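Mirkach folding boarding ladder, four step — one season in

Posted 2022-07-20 in Deck gear

Bought in February, fitted in a cold yard with numb fingers, used properly since the boat went back in. So this is a fair run at it. Short version: good ladder, poor fittings, instructions a disgrace.

Boat is an old long-keeler, high topsides, transom too narrow and too raked for anything bolted on permanently. Previous ladder was a rope and plank job that swung under the hull the moment you put a foot on it. Fine if you're twelve. I am not twelve.

Wanted: something that hooks over the toerail, folds flat, reaches deep enough to get a foot on from the water. Looked at the Fonseca as well, which a lot of people on the moorings have. Nice thing, but the Fonseca only puts two steps below the waterline on my topsides and costs a good bit more. Mirkach puts three under. That decided it.

What you get

Ladder in two halves, hinged. Stainless tube, plastic treads. Two hooks, two standoffs with rubber feet, a bag of bolts, one sheet of paper with a drawing on it. The drawing is of a different ladder. Not slightly different either, the hinge is on the other side.

Bag of bolts was one nyloc short. Had one in the tin so didn't bother writing to them.

Tube feels decent. Welds neat on the top half, a bit lumpy on the bottom half, as if done on a Friday. No sharp bits. Bottom half has drain holes, top half hasn't, and I'd have liked them. Drilled my own.

Fitting

Ninety minutes if you ignore the sheet. Longer if you beleive it.

Hooks first, loosely. Offer up to the rail. Then standoffs, which slide on the tube and lock with a grub screw. The grub screws are rubbish, soft heads, one rounded off on the second go. Changed all of them for proper A4 ones from the chandler's at Ferneo and greased them. Do this on day one.

Standoffs adjust over a decent range. Mine are set long as the topsides tumble in a bit above the waterline. Get this wrong and the ladder hangs at a silly angle, and your toes hit the hull before they hit the tread. Took three goes with the boat ashore and then needed altering again afloat, obviously, as she never sits quite where you think.

If your toerail is aluminium with slots, the hooks go straight on. Timber rail, put something under them. I used a strip of old hose split lengthways. Varnish still there so far.

In use

Deploys fast. Lift, hook on, kick the bottom half down. Locks with a click you can feel. Weight is fine one handed, just about, though I wouldn't want to do it in a chop with the other hand holding on.

Treads are wide and properly flat, which bare feet notice. The old plank was wide too but slimy by June. These have a moulded pattern that grips OK when wet. After a few weeks hanging off the side at anchor they get a film like everything else does, quick scrub and back to normal.

Getting out of the water is where it earns its money. Three treads under means you can stand up before you start climbing. Did it in a lifejacket, inflated, on purpose, off Fledlow on a flat day. Awkward but possible. With the rope ladder it was not possible, tried that too the year before and gave up.

One thing, and it matters. You can't reach the thing from the water when it's folded and stowed. So for single-handers it is NOT a safety ladder as sold. I've rigged a light line from the bottom tread, over the rail and hanging down, stopped with a bit of weak twine. Pull hard, twine goes, bottom half drops. Needs the ladder left hooked on and folded while sailing, which the hooks don't much like. They rattle. Lashed them.

Rated load is on a sticker, sticker has come off, so can't tell you. I'm nearly 90 kilos with wet kit on and there's no flex to speak of in the top half. Some in the bottom half. The hinge has a touch of play now that wasn't there in spring. Will watch it.
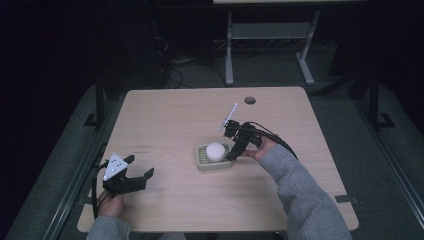
Care and corrosion

Rinse it. The tube has been good, a bit of tea staining near the hinge and round two of the welds, came off with paste and hasn't come back badly. The hinge pin is a different grade from the rest I'd say, as it browned first and worst. Swapping it over the winter.

Rubber feet left black marks on white gelcoat inside a week. Come off with a solvent wipe but it's tedious. Tennis balls with a slit cut in them, old trick, still the best one. Or leather if you're feeling posh.

Don't leave it down when you leave the boat. Weed, and also visitors.

Stowing

Folds to a flat pack that goes in my cockpit locker under the warps. Bit long for a quarter berth on a small boat, measure first. No bag supplied. An old sail bag does.

Would I buy again

Yes. With new grub screws and a new pin in the same order. If your freeboard is low, get the Fonseca if you can stand the price, it's better made and you don't need the depth. High topsides, the Mirkach, no contest.

Marked it down for the bolts and for that drawing. Four out of five. Might knock off another half if the hinge gets any worse, will update at lay-up.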